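The Last Bus to Drisness

The office of the Purba bus company was on the second floor, above a shop which sold curtains. I worked there for 4 years. I answered the telephone and I wrote letters to people who had lost an umbrella or had waited in the rain. It was good work for me, because in letters I have time to look for the words. 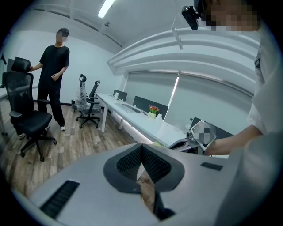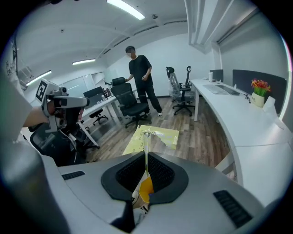
One Wednesday in February my chief put a letter on my desk and asked me to answer it before lunch. It was written by hand, in blue ink, on paper with lines. A woman from Stedside wished to know at what hour the last bus to Drisness was leaving now.

I read it two times. We had no bus to Drisness. I looked at the map on the wall, and the road went from Carside to Stedside and there it stopped, at the reservoir. I asked the oldest driver, who was drinking his coffee by the stairs.

"Drisness is under the water," he said. "My father drove that line. When the water is low, you can see the wall of the church."

So I wrote to her. I wrote that the company regretted, that the line was closed for many years, and that we thanked her for her interest. I was satisfied with this letter. I put the stamp on it myself and carried it down to the box.

After a week she wrote again. She was 84 years old, she said, and she knew very well where Drisness was. She was born in it. She had not asked if there was a village. She had asked when the bus was leaving.

My chief laughed and told me to put it in the drawer with the others, where we kept the man who complained about the moon. But I did not put it there. I took it home in my coat and it lay on the kitchen table beside the bread, and my wife read it while the soup was getting warm.

"She wants to go and look," said my wife. "How far does your bus go?"

"To Stedside. To the square."

"And from the square to the water?"

I did not know. In the office we had only the times of things, and almost never the distance.

On Sunday I took the bus to see for myself. From the square a small road goes up between gardens, then there is a gate, then grass. I walked it slowly, as an old person would walk, and it took me 20 minutes. At the end was a bench with one board missing. The water was high and brown. I saw no church. There was a duck, and a sign which said that swimming was not permitted.

On the way back I went by the address in the letter. I had not planned to ring. She was in front of the house with a broom, a small woman in a man's jacket, and she looked at my shoes, which had mud on them up to the laces.

"You are from the bus," she said.

I said that I was. I began with the regrets again, and she waved the broom at me until I stopped.

"It left at ten minutes before six," she said. "My mother put me on it with a suitcase and a hen in a basket. She said she would come with the next one. But it was the last one, so she had to come on foot, with my brother, and it was night when they arrived. I was angry with her up to the day she died. I only wanted to know if you had it written somewhere. Ten to six. I think sometimes that I have made it up."

I told her that I would look.

The old timetables were in the cellar, in boxes, under rolls of cloth that belonged to the shop. I spent my lunch hours there and my chief asked me if I had a sweetheart among the curtains. There were perhaps 100 booklets, and many had been eaten by mice. The one for the last winter had no cover. The page for Drisness was complete, only very yellow — four departures, and the last of them at 5:50.

I copied it on the good paper of the company. I wrote: Dear Madam, In answer to your question, the last bus from Drisness leaves at ten minutes before six. I thought for a long time about "leaves" and "left". My English was not so strong in those days, and I had a dictionary open, but the dictionary could not help me with this. In the end I let it stay "leaves".

She did not write again. In the spring somebody repaired the bench, and when I went there with my wife the board was new and still pale. We sat until the light was going. Then we had to walk quickly, down past the gate and the gardens, because our own bus was already waiting in the square with its lamps on.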